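**Minutes – monthly meeting of the Furley Food Hall stallholders**

Back room of the hall, 7:30 in the evening. Most stalls were represented, and the two newest ones came as well, which was lovely to see. The chair thanked the Kudo counter for the dumplings, and we got going a little late as people finished their plates.

**1. Minutes of the last meeting**

Read and accepted with one correction: the shared ice machine was serviced, not replaced. Apologies to anyone who had been telling customers it was new.

**2. The Plidier pop-up menu**

Plidier, the soup and sandwich chain, has written to ask for the corner unit by the east door for the month of August. They would like to try out a short menu there before it goes into their own restaurants. The main item is a toasted rye sandwich with smoked trout and pickled cucumber, and there is also a cold beet soup and a rhubarb soda they've had made for the occasion.

There was a long and good-natured talk about this one. Several people felt that a chain in the hall would bring in folks who've never set foot in here, and that some of them would surely wander over to the rest of us once they had a soda in hand. Others were less sure, and the sandwich counter in particular asked – quite fairly, the meeting thought – how it was supposed to sit forty feet away from a toasted rye sandwich all summer. Plidier's letter says they expect to sell 230 sandwiches on a good day. The fish stall said it would like to see that.

After some back and forth it was agreed to say yes, on these terms:

- The pop-up keeps the same hours as everybody else and closes at 9.
- No plain ham, turkey or cheese sandwiches.
- Plidier brings its own toaster ovens and pays for the extra power.
- Free samples are fine, but only at their own counter and not in the aisles.

Carried, with 2 against. The sandwich counter asked to have it noted that it voted yes in the end, and the meeting gave it a round of applause.

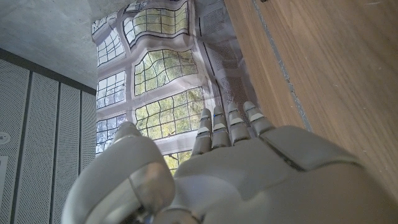
*Robotic hand, palm side.*

**3. Grinditz coffee**

Our coffee supplier, Grinditz, is putting its prices up again. The increase comes to nearly 400 dollars a month across the hall if we go on ordering the way we do now. The bakery has been trying out a lighter roast from the same people that costs less, and brought two thermoses of it along so that we could all have a taste. Opinions were mixed. A few of us liked it very much with milk and one or two thought it was thin, and the noodle bar asked if there was any of the old kind left.

It was decided to keep the dark roast for espresso drinks and use the lighter one for drip coffee through the end of summer. The bakery will let Grinditz know and will ask, nicely, whether the delivery fee could be dropped if we all order on the same day.

**4. Pairing night**

Last year's pairing night was such a happy evening that everyone wants to do it again. The wine bar offered to pour a glass to go with one small plate from each stall, and would like to hear by Saturday what everybody plans to serve. Please don't all make something spicy! The taco stand says it already has its heart set on the green chile pork, so that spot is taken.

Tickets will stay at the same price as last time. The ice cream stall asked whether dessert counts as a small plate and was told that it most certainly does.

**5. Other business**

- The tray return by the restrooms fills up too fast at lunch. A second cart will be tried.
- Compostable forks: the new ones snap in the brisket. The barbecue stall will look for a sturdier kind and bring samples.
- Would whoever has borrowed the long-handled squeegee please put it back in the closet.
- The Kudo counter will be closed for a week for new flooring and asks its neighbors to point regulars to the sign with the reopening date.

The next meeting will be in the same room at the same time. The pie stall has kindly offered to bring the food.

Meeting closed at 9:10.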